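Re: [Rutherford Clothes Swap] Folding the big pile, and what about the red ones
From: Oliwia Malinowski
Date: 2018-01-21

Hello everyone, and thank you for all the kind replies about my knee, it is much better and I'm back on the stairs!

Marjorie wrote:

> I have two bags of tops left over from the December swap and they have
> been sitting in the hall closet ever since. Everything comes out of the
> bag creased. Do you fold on a table or on the bed? And do you keep reds
> apart from the light things, or am I fussing? My mother always did, but
> she also ironed dish towels.
> Also, is it still 240 pieces we need for the spring rack?

Marjorie, you are not fussing, or if you are then so am I. I fold on the bed, always have. The table is a nicer height, I grant you, but mine is never clear, and a bed lets you spread a thing all the way out and smooth it with both hands before you decide what it wants to be. I leave the blanket on, and if I'm doing anything that snags I put a piece of old sheeting or some soft cotton over it first.

As for the reds, I do keep them apart until they've been through the wash on their own at least twice. I learned this with a pillowcase I was very fond of (those of you who were on the list back then will remember the long sad message about it). Once they've had their two washes I let them mingle. I was sorting on the bed again this week and had a dark red one out on top of the cream with the little green leaves, and I do love those colors together, so maybe I'm less strict than I make out.

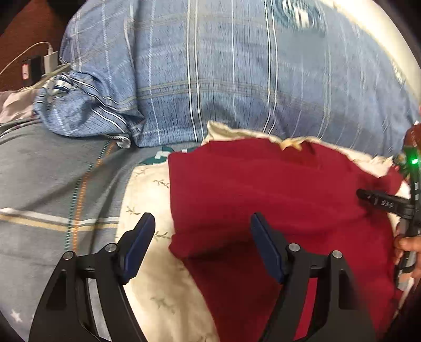

Dark red over the leaf sprigs.

Now for the creases. Wide, shallow wrinkles I don't worry over at all, they drop out on a hanger overnight if you leave a bit of space on either side. It's the sharp ones from the bottom of a bag that need help. I lay the piece flat, pull the side edge straight first and get the top corner square, then work my way down with the flat of my hand. If a lower corner has tucked itself under, pull it out before you do anything else or you will fold that lump right into the middle. Then sides in, bottom up, and up once more. Anything with a ruffle goes on top of the stack so it doesn't get squashed.

I used to roll everything, after reading one of those articles, and I know Cistico Street still rolls theirs and swears by it. It does save room in a suitcase! But on the rack table people unroll things to see the front and then they never get rolled back, and by noon it looks like a yard sale in a high wind. Folded with the neckline showing is kinder to everybody.

And yes, it's still 240 for the spring rack. We have 100 folded and bagged at my house so far, so please do bring yours over, creases and all. I have the kettle and plenty of bed.

One more thing, if anybody picked up a gray cardigan with a missing button at the last swap, I have found the button. It was in my slipper.

Warmly,
Oliwia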